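Teaching by demonstration (robotics)

Teaching by demonstration, also called programming by demonstration or imitation learning, is a way of giving a robot a new skill by showing it the job instead of writing out each movement in code. A person guides the machine through the task, the movements are recorded along with what the sensors pick up, and the recordings are used to train a controller that can then try the task alone. It is one of the liveliest corners of robotics, and one of the easiest for a newcomer to enjoy, as the first lesson can begin within minutes of switching the arm on!

Guiding by hand

The oldest form is known as kinesthetic teaching. The motors are set to go slack, or to cancel out only the weight of the arm, and the teacher simply takes hold of it and moves it about. Early industrial paint-spraying robots were taught much like this, with a skilled sprayer leading the arm along the path to be repeated. The great charm of the method is that the teacher feels every bump and every bit of resistance directly. Its weak points are that the teacher's own hands can get in the way of the cameras, and that a heavy arm is tiring to push through fine work.

Teaching by remote control

In remote teaching, or teleoperation, the person stands apart from the robot and drives it with some kind of controller. This may be a joystick, a virtual-reality handset, a glove, or a smaller copy of the arm itself. The last of these is usually called a leader–follower set-up: the teacher moves the leader and the follower copies it, joint for joint. Two-armed versions need 2 leaders, one for each hand, and a practised teacher can fold cloth or open jars with surprising grace.

A camera at the wrist is a common addition. It travels with the gripper and gives a close view of the fingers and whatever lies between them, which a camera across the room would often lose.

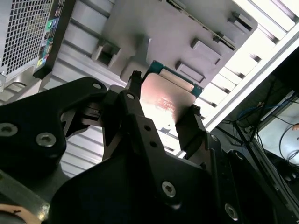

Small, exact jobs are where wrist views earn their keep. Computer assembly is a favourite test, full of parts that must be gripped firmly but gently, turned the right way round and set down square. A processor has delicate contacts or pins to protect, depending on its type, and belongs in its socket one way only. People who do this by hand lean heavily on touch — a quality that many remote controllers still pass on poorly, though some now push back against the teacher's fingers to give a hint of it.

The Urneo exercises

Urneo is a set of bench exercises for remote teaching, put together by Esben Hviid at the Skumum workshop. It has 13 tasks, beginning with stacking blocks and working up to fitting computer parts. Each is shown 100 times, and Hviid's notes ask teachers to keep their slips and second tries, so that the robot also learns how to recover from a poor grip. The full collection runs to almost 1,000 usable recordings, the rest having been dropped for faults in timing between the cameras and the joints. A later branch, Jeon, repeats the harder tasks under changed lighting.

From recordings to skill

The simplest training method is behavioural cloning, in which the controller learns to match what the teacher did in each situation. It works wonderfully well for short tasks. Over longer ones small errors can pile up, until the robot reaches a position that no demonstration ever covered. One remedy is to let the robot try, have the teacher take over when it strays, and add those corrections to the training set. Another is to predict a short run of movements at a time, which also makes the motion smoother.

Quality matters as much as quantity. Two teachers may approach the same part from opposite sides, and a simple controller that averages the two may steer straight down the middle and miss it. Newer methods can keep both approaches apart.

See also

Grondale gripper
Leader–follower arm
Teleoperation
Wrist camera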